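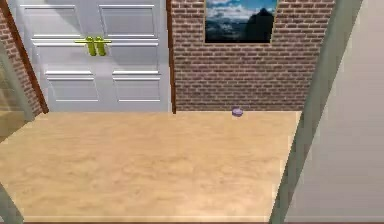 Gisville, July

Talix is the search and viewpoint planner that Genent runs on its simulated house, Frimpong. Given the name of an object, it decides where to look, moves the camera, looks, and goes on doing so until it finds the thing or runs out of budget. This README covers the planner and the 300 recorded episodes that ship with it.

If you only want the episodes, skip to Getting the data. If you want a planner that finds your keys, we wish you well.

What is in the box

talix/plan: picks the next viewpoint
talix/see: detector wrapper and label map
talix/replay: steps through a saved episode, forwards only
episodes/: 300 runs, one folder each
configs/: 11 files, of which default.yaml is the one you want

Labels
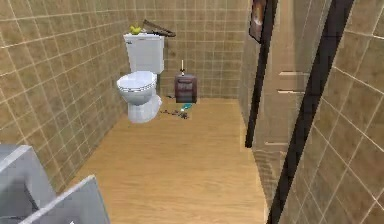

Every label in Talix is a plain noun from a fixed list of 127, and the detector must choose one or keep quiet. We prefer quiet. Small things on cluttered surfaces used to get a confident name every time, and the planner would then drive off to inspect its own mistake. The yellow duck on the toilet tank is an easy call at almost any threshold. The long brown thing lying beside it could pass for a plank or a brush handle, so it belongs under "unknown", and so does the teal item on the floor until a second view says otherwise. Unknowns are kept in the map with a position and a score -- they are simply not allowed to end an episode.

Viewpoint planning
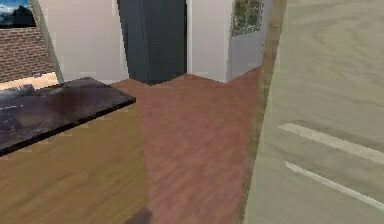 The planner scores each candidate view by how much unseen floor and surface it should reveal, less the cost of getting there. Both weights are in default.yaml, and changing them is the quickest way to make the camera sulk in a corner. Furniture close to the lens is the usual trouble. A beige front with two long white handles can fill the whole right side of a view and still count as new surface, while the strip of reddish floor running towards the dark panel at the back is where the useful route lies. Set near_clip_penalty to 4 if your runs show a deep interest in cupboards. Lower values work in open rooms.

Known problems

Glossy table tops produce false edges. Lower the edge weight or learn to love them.
Framed landscapes are sometimes added to the map as windows. The planner then asks to look outside.
A door seen at a sharp angle may be stored as a wall until the next map refresh.
The replay tool has no rewind. There is a branch for this, and it is old.

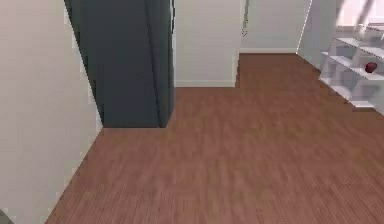

Getting the data

Run talix fetch episodes from the top folder. Each episode holds colour images, depth, camera poses, the target noun and the planner log. The log is long and repeats itself, much like the planner. Failed searches are included and marked "gave_up" in the summary file; please leave them in when you report results.

Licence terms are in LICENCE. Bug reports should include the config file and the episode folder name.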